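We use cookies to remember your region and sign-in. Accept all | Manage settings

Section 4. Sending a response to a draft management plan

Use this section when a draft plan is open for comment on the Tirnora consultation portal. You need a Tirnora account (see Section 2) and the plan reference number.

1. Sign in and select Open Plans.
2. Type the reference number in the search box. The Furnival Moor draft, for instance, is 1410.
3. Check the closing time. Plans close at 5 p.m. on the day shown, and the form locks at that point.

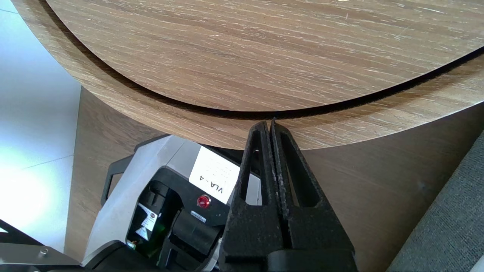 4. Select Respond, then choose Whole Plan or By Policy. By Policy opens one box for each policy - the Furnival draft has 52.
5. Enter your comments. Boxes may be left blank.

Note: The form signs you out after 30 minutes without typing. Select Save Draft before taking a break.

6. If you are responding for a parish or a group, enter its name under On Behalf Of.

Caution: Names entered here are published with the response. Email addresses are not.

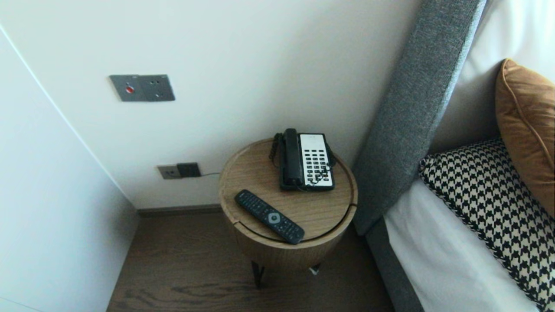

Photo: Chantal Robichaud

7. Select Preview and read the response through. It can't be edited after it is sent.
8. Select Submit. Write down the receipt number.

If no receipt number appears, do not submit again. Call the Detby planning desk on extension 1753 and ask for Amparo Gallardo or Sheldon Turcotte. The desk is closed on Tuesday.

Responses on paper are entered by desk staff and can take longer to show up in the list. To follow a plan after it closes, see Section 5, Tracking Changes Between Drafts.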